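Storkstead Community Help
Hardware > Storage and transport of parts

Molded tray for loose server parts: worth it or just a fancy box lid?

posted by ribbed_bench, 2026-03-17

I pull parts out of retired office machines and up to now they have gone into antistatic bags in a shoebox. A seller on Starnevetti keeps pushing a molded plastic tray with a pocket for each part, and swears it "prevents all handling damage." I doubt that. A tray can't stop me from dropping it. Has anyone used one for more than a week? I'd be putting in a processor, a drive still in its caddy, and 2 sticks of memory at a time. My bench top is bare metal, if that matters.

14 replies hidden, showing the most useful

kastis_basement

I've had trays like that since August and I'd call them okay. The claim about handling damage is sales talk. What you get is a place for each thing, so the memory isn't sliding under the drive while you look for a screwdriver.

The fit is where I'd be picky. The processor should sit down inside its square frame with the raised corners around it, and the memory should go into its slots along the full length, with the latches at both ends. If a stick rocks, the tray was molded for something else and you should send it back. 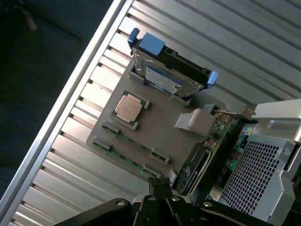 What I'd check before paying

Ask the seller what plastic it is. Gray or beige tells you nothing about static, and plenty of listings say "ESD safe" with no paperwork behind it. I asked mine twice and got a smiley face. Until you have an answer, keep the bags for anything that leaves the bench.

Check the drive pocket too. A drive in a caddy with those blue tabs takes more room than a bare one, and the listing photos never seem to show it. Measure yours first. Mine cost 22 dollars, and I wouldn't go higher.

A ribbed metal surface is fine to set a tray on, but I wouldn't put bare boards on it. Ground yourself the way you normally would. The tray doesn't do that for you.

old_caddy_pile

just use egg cartons lol. been doing it 5 years, no dead parts that I know of

kastis_basement

"That I know of" is doing a lot of work there. Static damage can show up much later, and cardboard sheds dust into everything.

solder_and_tea

I'd skip it for home use. Trays make sense if you handle the same set of parts over and over, because then the pockets match what you have. With mixed pulls you'll have one processor that fits and three that don't. I bought the Kim tray, part 2605, after reading glowing reviews, and half the pockets are still empty. The drive pocket is good, I'll give it that. For storage I went back to labeled bags in a drawer.

ribbed_bench

Thanks. Sounds like the tray is for the bench and the bags are for the shelf. I'll measure the caddy and ask about the plastic, and if I get a smiley face I'm keeping the shoebox.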